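Budgeting for a two-arm tabletop sorting cell, what am I forgetting?

Posted January 25, 2022 in Equipment and Purchasing

benchbound

I have been handed the job of writing the equipment request for a small two-arm setup at our training center. The plan is for pairs of students to get the arms to pick little objects off a table and put them in bins. Nothing heavier than a coffee mug. My supervisor has asked for a single page with a single number at the bottom, and would like the number to be small.

So far my list has two arms (I'm looking at the Vainio light ones, or the Kendo ones, which cost less and have a manual that reads like it was translated during a car ride), two grippers, a computer and a table. I put the table down as "have one already." There is a folding table in the storage room.

My questions are what a list like this usually leaves out, whether I should buy a frame or build one, and how much to hold back for the stuff I can't name yet. We have one shot at this, as requests only get looked at once a year, in December, and I was given an extension that I gather was not popular.

Also, is there any reason to pay for the Nustell objects kit? It's a box of shapes. I'd like somebody to tell me it's more than a box of shapes.

12 replies, 3 shown

cornerbracket

Please do not put two arms on a folding table. I say this as a person who put one arm on a folding table. Every time it stopped, the table kept going for a bit, and we spent two weeks blaming the software.

What you want is a solid top inside a frame, with the arms mounted to the frame. Aluminum extrusion is the usual answer. It isn't cheap by the foot once you add brackets, and you will add brackets. You'll also buy the T-nuts twice, the first time in the wrong size. I'd build it yourself if you own a decent saw or the supplier cuts to length, and buy it made up if your time gets charged to the same budget.

The layout we ended up with at Cornness has the arms facing each other across the work surface: 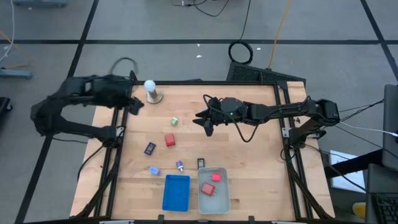 Arms on the side rails, bins along the near edge, small parts in between.

Things in there that were not on our original list, in the order I was embarrassed by them:

Cable. The arms come with cable, and it is always the length that reaches almost to the computer. Get longer ones and something to tie them down with. We budgeted zero for this and I'm still finding cable receipts.

The butcher-block style top. A cheaper top would have done the job, I suppose, but people lean on it, drop things on it and run grippers into it, and wood forgives more than you'd expect. It also means small bright objects show up nicely against it, which matters if you're putting a camera overhead.

Room. Look at the left arm, folded up in that big loop. It goes out past the edge of the table before it comes back in. An arm takes up a lot more floor plan than its base does, and ours would happily visit the walkway. Measure for the elbows, then put tape on the floor and make your supervisor stand where the elbow goes.

Bins, on the other hand, are pocket change. A plastic basket and a plain white bin. I would not let a robotics supplier sell you a bin under any circumstances.

On the shapes kit, I won't tell you it's more than a box of shapes. Colored cubes come from any school supply place, and the rest you can get out of a desk drawer. You actively want a mix of easy things and annoying things. A cube is easy. Anything round on the bottom or shiny is annoying, and you'll learn more from it in an afternoon than from the whole matching set.

For the hold-back, I'd say 10 percent if you have done this before. You haven't, so double it.

benchbound

Thank you, this is painful and useful. The folding table has been withdrawn. Did you buy spare grippers, or just the two?

cornerbracket

Bought two, wished for three. Spare fingertips at the very least, because students close grippers on the table the way other people close car doors. Ask for the price of fingertips before you pick the arm. Some makers sell them in a bag and some sell you the entire hand. I have a quote here for a set of pads at $114, and I keep it as a reminder to ask first.

paperworkfirst

I do purchasing, not robots, so ignore me on extrusion. But I have seen a lot of these requests bounce, and it's nearly always the same stuff.

Get the shipping quoted in writing. Arms are heavy, they ship in big foam, and "shipping calculated at checkout" is not a line your finance people will accept. One of ours came back with a $357 freight charge that was on no document anybody had signed, and it held up the whole order while three departments declined to own it.

Split the page into things you buy once and things you'll buy again. Fingertips, cable, tie wraps and little blocks that roll under cabinets go in the second pile. If you put everything in one lump, you'll get the lump and then be asked next year why you want more.

Ask both Vainio and Kendo what the warranty says about classroom use. Some policies get shy when more than one person operates the thing. I'd also want to know who pays the return freight when a joint goes bad, because see above.

Lead times too. If the quote expires before your approval meeting, you don't have a quote, you have a souvenir. Ask for one with a longer expiry. They'll usually do it if you ask nicely and before they've gone home.

And put the computer, screen and keyboard on the request even if you think you can scrounge them. The scrounged one always turns out to be somebody's.

torque_or_treat

just get one arm. two arms is twice the money and four times the arguing. ours has been fine with one for ages

cornerbracket

One arm is fair advice if the exercise only needs one. The request says pairs of students, though, and with a single arm half of each pair is watching. That may be acceptable. Price it both ways and put the one-arm version second on the page, so there's something for the people upstairs to threaten you with.

benchbound

Update for whoever finds this later. The list is now 11 lines long, the number at the bottom is no longer small, and I've asked both suppliers about fingertips. Kendo sells them in a bag. Vainio is getting back to me. I left the shapes kit off and have started going through desk drawers.

Does anyone have a view on whether emergency stop buttons should be one per arm or one for the whole table? Finance thinks one. I think finance has not met the students.

paperworkfirst

Ask whoever handles safety at your place and get the answer by email. Then it's a requirement, and finance can't haggle with it.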